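Varier Community Help > Background jobs
Posted in November by tabstop_left
Last updated: November

Varma workers pick up the same job twice

tabstop_left

I run Varma against a Postgres database, with jobs inserted by Plundalia on a schedule. With one worker process everything is fine. After I started a second one, some jobs run twice, usually within the same second. Each worker selects the oldest 100 rows where status is 'pending', then updates each row to 'running' just before processing it. The select and the update are separate statements, and autocommit is on. Polling interval is 6 seconds on both. Is this a bug in Varma, or do I need a different isolation level? I would like to avoid adding a separate message broker for this.

rowlock_notes

It's a race between your select and your update. Both workers read the same pending rows before either has marked them. The isolation level is not the first thing to change. Claim the rows in one statement:

UPDATE jobs SET status = 'running', claimed_at = now()
WHERE id IN (
 SELECT id FROM jobs
 WHERE status = 'pending'
 ORDER BY created_at
 LIMIT 100
 FOR UPDATE SKIP LOCKED
)
RETURNING *;

SKIP LOCKED makes the second worker pass over rows the first one is claiming, so it gets the next set and does not wait. RETURNING does not guarantee order, so sort in the worker if order matters to you.

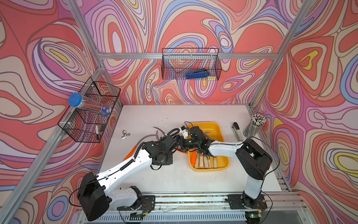

The claim has to happen at the point where the workers share state, which for you is the jobs table. A check inside each process cannot help, since neither process sees the other's memory. Two workers on one table are in the same position as the two arms reaching into the one yellow tray: each can be correct on its own and they can still go for the same item. Keep the claim transaction short. Commit it, then do the work outside it, or you will hold row locks for the full length of the job. I would also lower the batch size. A worker that claims a large batch and then dies leaves all of it in 'running'.

stale_cache

had this on Givosow too. I just set one worker to poll at a different offset and it mostly went away. might be enough if your jobs are short

rowlock_notes

Offsetting the polls makes the overlap less frequent and harder to reproduce. I would not rely on it. 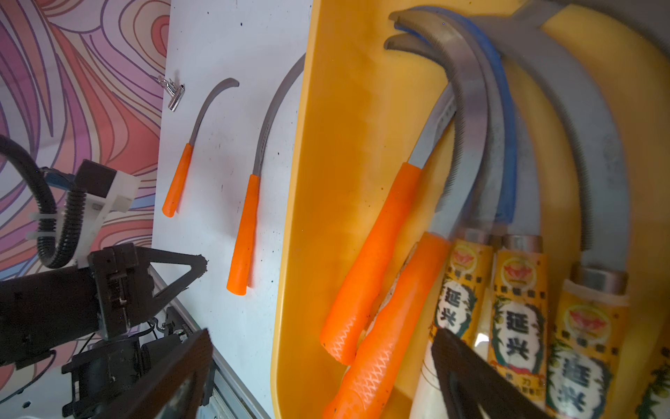
What happens to rows left in 'running' after a worker crashes?

They stay there until something resets them. Run a periodic update that sets status back to 'pending' where claimed_at is older than your longest expected job, and make the job itself safe to run again.

Comments

nullable_fk: An index on (created_at) WHERE status = 'pending' helps a lot once the table has history in it.

tabstop_left: Switched to the single statement and dropped the batch to 6. No duplicates so far. Still need to write the reset query.

pipe_to_less: Does SKIP LOCKED work the same on a read replica?

nullable_fk: You can't take row locks on a replica. Point the workers at the primary.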